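Pakero adds bathroom set to its simulated rooms for cleaning robots

July 2020

Pakero has released a bathroom set for Senton, its simulation kit for firms that train robots to wipe, sort and tidy. The set joins the kitchen and hallway sets issued in March and runs on the same licence.

Buyers get 50 room layouts with tiled walls, basins and worktops. Wall finish, lighting and the placing of soft items can be changed between runs, either by hand or from a script. Pakero says a mid-range desktop will run nearly 70 trials an hour with cloth physics switched on - fewer if reflections are set to high.

Angus Kereama, who leads the work on Senton, said crumpled cloth had taken up most of the testing time. "Rigid objects were finished early. Fabric against a hard, glossy surface needed a new contact model, and we rewrote it twice."

Aebischer, which builds service arms for hotels, has used a test version at its Istow site.
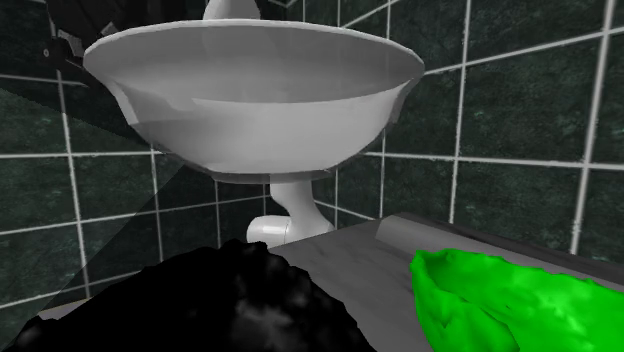 Can the bathroom set be bought without the rest of Senton? Only by existing licence holders; new customers must take the base kit first.

The set costs 3874 euros for a single seat, with a further charge of 100 euros a year for updates. Drawers and hinged doors are not yet supported.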